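Introduction to Food Preparation
Unit 4 Handout: Setting Up the Vegetable Station

Lunura Center for Household Studies
Required reading before the second practical session

1. Purpose of this unit

Students who complete Unit 4 are expected to set up a domestic work surface for raw vegetable preparation, to select suitable bowls and cutting tools, and to leave the surface in a condition fit for the next user. The unit carries 100 marks. Of these, the larger share is awarded for the arrangement and upkeep of the station, and the remainder for the cut vegetables themselves.

The unit assumes that Units 1 through 3 (hand washing, knife safety, and cold storage) have been passed. Students who have not passed Unit 2 may attend the lecture but may not handle blades.

2. Terms used in the unit

Working area: the part of the table directly in front of the person preparing food. Only items in current use belong there.

Holding area: the part of the table beyond the working area, within easy reach. Whole vegetables waiting to be cut are kept here, together with any tool that will be needed next.

Back line: the strip of table along the wall. Jars, bottles, and dry goods stand here for the length of the session.

Receiving bowl: the bowl into which cut pieces go.
Waste bowl: the bowl into which peelings, tops, and root ends go.

The two bowls must differ clearly in color, size, or material. Marks are deducted when peelings are found in the receiving bowl.

3. Choice of bowls

Plastic bowls are light and quiet and are suited to holding washed vegetables or grated pieces. They scratch with use, and a badly scratched bowl should be withdrawn. Stainless steel bowls can be scrubbed hard and do not hold color from carrots or beets. A deep bowl keeps shredded vegetables from spilling. A shallow bowl with a wide rim allows the contents to be inspected and is preferred for slices.

In the Gebru teaching kitchen, bowls are stored by size on the lower shelves. Nested bowls should be separated and checked for moisture before use.

4. The mandoline slicer

The mandoline produces slices of even thickness in less time than a knife. It is also the source of most cuts reported in this course. The following rules apply without exception.

The slicer is carried with the blade facing away from the body.
When not in use, it lies flat in the holding area. It is never left in a sink or under a cloth.
The food guard is used from the first stroke to the last. The short piece that remains is finished with a knife or placed in the waste bowl.
Carrots are trimmed at both ends before slicing. Thick carrots are halved crosswise.
The slicer is rinsed immediately after use, with the water running from the back of the blade toward the edge.

5. Layout of the table

Students should lay out the table before any vegetable is cut. The receiving bowl is placed near the middle, the second bowl beside it, and the slicer and whole carrots farther back. Glasses are permitted in the holding area but should be moved if the slicer is to be used close to them.

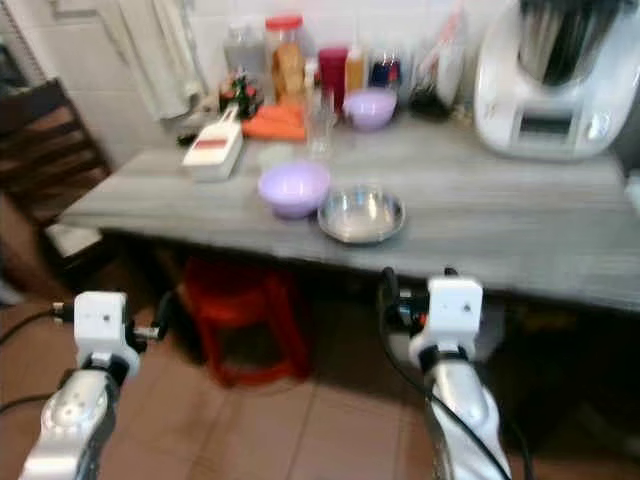
The back line requires particular attention at the end of a session. Lids are to be closed fully and labels turned to face the room. Open bags are folded down and clipped. Any jar without a label is reported to the instructor and may not be used in cooking, even when the contents seem obvious.

Tile behind the table is wiped from the top downward, after which the table itself is wiped from the wall toward the front edge. Jars are lifted for this purpose and set back in the same order.

6. Preparation for the practical session

Bring an apron, a clean towel, and a closed pair of shoes. Carrots and all tools are supplied. Read the Nirov workbook section on root vegetables and complete the station plan on its last page. The plan should show both bowls, the slicer, the whole vegetables, and the back line, each labeled with the terms given in Section 2.

Station plans are collected at the door. Students without a plan will complete one at the side bench before joining their group.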